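Gamen lounge, the new seating corner

Posted 21 February 2024

Quick one, just got back and the phone is nearly dead. Most of you have been asking how the sofa corner came out. More in April when the rug and the lamps are in.

Went with cream in the end. Leather, two matching halves, adjustable headrests all along the top. We looked at fabric at Foranura, looked at a dark brown one at Wongsuwan, sat on both for way too long. The cream won. Came in at 3342 with delivery, over what we said, I know.

Blue throw pillow is from Grurkix. Want more of them, maybe one in a rust color too. Opinions welcome.
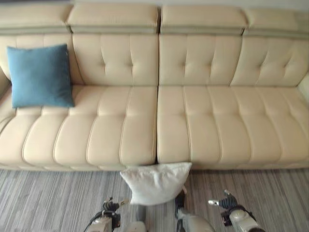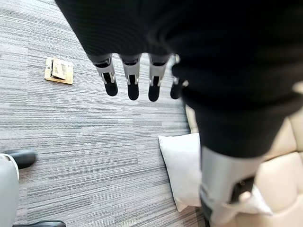
Delivery was the usual. Window was 8 to noon, truck showed up past two. Old couch went out the same day, 14 years in that corner, and it left dents in the carpet that I still can't get up. Tried ice cubes, tried the iron with a damp towel. Somebody said a spoon??

Care stuff, for anyone using the lounge:

Soft cloth, barely damp. No wipes out of the tub, they dry leather out.
Keep jeans rivets and keys off the seats pls.
Headrests move by hand, go slow, dont force them.
Crumbs go down the split in the middle. Narrow vacuum nozzle is in the hall closet, second shelf.

Still to do: rug (the one we like is 928, waiting for a sale), two floor lamps, something for the long wall. Side table too, if there's anything left of the 500 we put by for extras. Had a look at a glass one but it shows every fingerprint, so probaly wood.

Also the curtains. They were fine with the old couch, now they look kind of yellow. Sample swatches are ordered, will put them up on the window when they come and you can all go argue about it.

Comments are open, replies might be slow this week.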